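Zomon Arm Users > Simulation > Gripper offset after swapping finger pads

tyra_s
Saturday, Oct 8, 2022
I changed the finger pads in our simulated kitchen cell and now every grasp lands low. The wrist view and the room view are both from the sink station. The arm base hasn't moved and the joint zeros match the file. Do I redo the whole hand calibration or just the tool point?
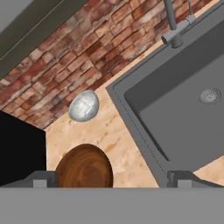
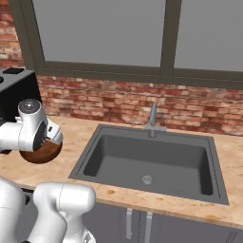
Tool point is set in the hand file, and I left the old numbers in when I loaded the new pads. The camera mount is unchanged. I've been testing on the round wooden piece left of the sink, with the hand angled down over it in the room view. The error is 7 mm every time.

nirkia_marta
Just the tool point. A constant error after a pad swap is the pad length. Measure from the palm plate to the pad tip in the model and put that in.

hayat50
I'd redo all of it. We only fixed the tool point in January and the wrist camera was still off. Took 67 runs to find it.

nirkia_marta
Was your camera mounted on the part you changed? Hers isn't. Redoing everything gives her more places to make a mistake.

hayat50
No, it was on the wrist. But the camera transform was stored relative to the tool point, so changing one moved the other. Check the parent of the camera in the file first.

tyra_s
Parent is the wrist link. I put in the new pad length and the error is gone at the sink. Haven't tried the other stations.

hayat50
Fine, but try it with the hand tilted the other way before you save over the old file.

tyra_s
Will do that Monday.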